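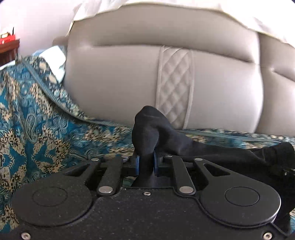

Bienvenidos al rincón de preguntas de Nukska, donde vamos juntando las dudas que nos llegan sobre el cuidado y el doblado de la ropa oscura en casa. Hay 27 respuestas publicadas en total, y en esta página van las que más nos repiten cada diciembre, cuando salen del armario las prendas gordas y el sofá acaba haciendo de mesa.

### ¿Puedo doblar la ropa en el sofá si no tengo una mesa grande?

¡Claro que sí! Muchísima gente lo hace, y nosotros los primeros. Lo único que os pedimos es que pongáis antes una manta o una tela bien estirada, porque sobre un asiento blando la prenda se hunde y los dobleces salen torcidos (y luego toca empezar otra vez, que da una pereza tremenda).

### ¿Qué manta conviene poner debajo?

Una que no suelte pelo. Las estampadas nos gustan mucho para la ropa negra, porque se distingue enseguida dónde termina una manga. Si es nueva, lavadla aparte una vez, aunque la etiqueta diga 100 % algodón.
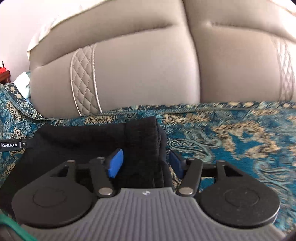

*Tela negra y gruesa sobre una manta con estampado de paisley en verde azulado y dorado.*

### ¿Cómo se dobla una prenda negra de tacto aterciopelado?

Con calma y sin apretar. Extendedla del revés, alisadla con la palma siguiendo el pelo y doblad los lados hacia el centro. Después, en dos, y solo en tres si el cajón es bajito, como los de la cómoda Kudo. Los pliegues muy marcados se quedan ahí semanas enteras.

### ¿Y las pelusas?

Cepillo suave, siempre en la misma dirección, antes de doblar. El rodillo adhesivo también sirve, pero no abuséis de él en los tejidos elásticos.

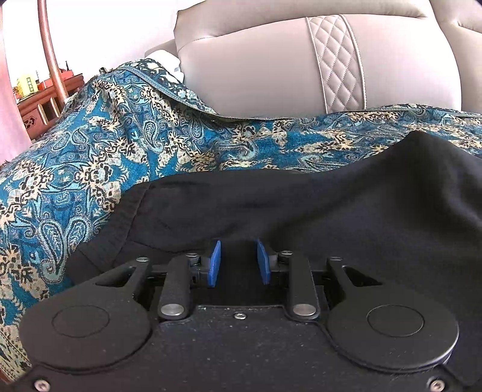 Una lectora de Kratochvíl nos escribió que ella pasa primero un guante de goma apenas humedecido, deja airear la prenda toda la tarde y solo entonces la dobla, y que desde que lo hace así casi no toca el cepillo.

### ¿Cuántas prendas puedo apilar?

Depende del grosor, pero con las de invierno no pasaríamos de cinco. En las cajas Prorkex de 37 litros caben más, aunque las de abajo se aplastan un poco; id cambiándolas de sitio de vez en cuando.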